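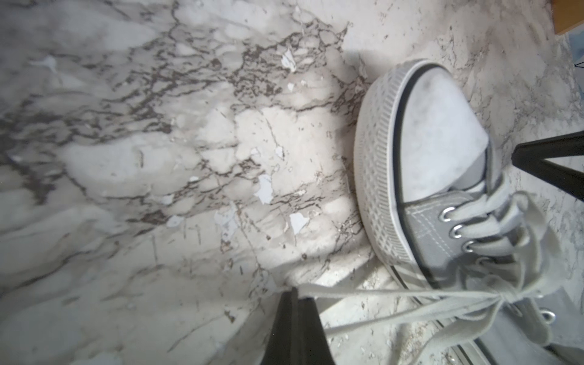 My building in Numow replaced its front door key with an app in March. The app is called Cumum, and it has opinions about my phone battery. At 2 percent it would prefer not to discuss the door at all.

I used to own a key. It cost 4 dollars to copy and never asked me to accept new terms while I stood in the rain with a melting bag of frozen peas. The management company, Alipour, says the new system is smarter. I believe them. It has certainly outsmarted me twice.

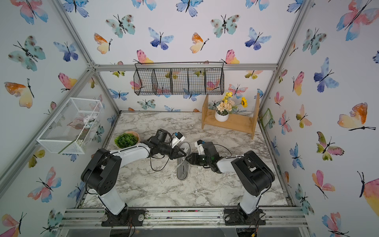
Opinion: Home & Security

What bothers me most is the log. Last month the door recorded 187 entries, and anyone in the office can read them, including the night I went out for ice cream and came back for my wallet. A brass lock kept that sort of thing to itself.

I'm told burglars hate these systems. Maybe so, though the back door still has a hook and a bent nail, and it has let me in every time the app was updating. Let Alipour keep the app for people who like it, and put a keyhole under it for the rest of us. I'll pay for my own copy.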